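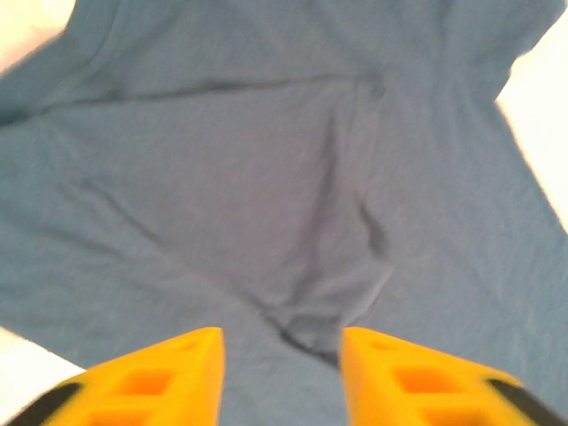
dilani_p
packing for the Thursday night train, 2 weeks, carry-on only. roll or fold?? need an answer by 6 lol

grillard101
Roll. Always roll. Shirts, pants, everything.

silvana.f
Disagree on the pants. Rolled denim is a brick. Fold it flat on the bottom, roll the tees on top.

grillard101
never had a problem with mine. 30 liter bag, two pairs of jeans, closes fine
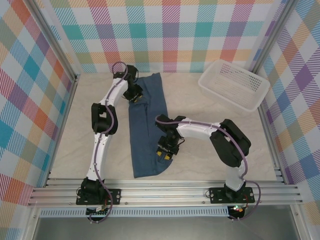 Kuipers Light Travel Club - Packing board

Anwara C
with Silvana here. jeans flat, shoes against the wheels. and wear the heavy pair on the train

arif_j
or just bring one pair?? its two weeks

dilani_p
one pair is not happening arif. ok folding the jeans, rolling teh rest. what about a sweater

silvana.f
Wear it.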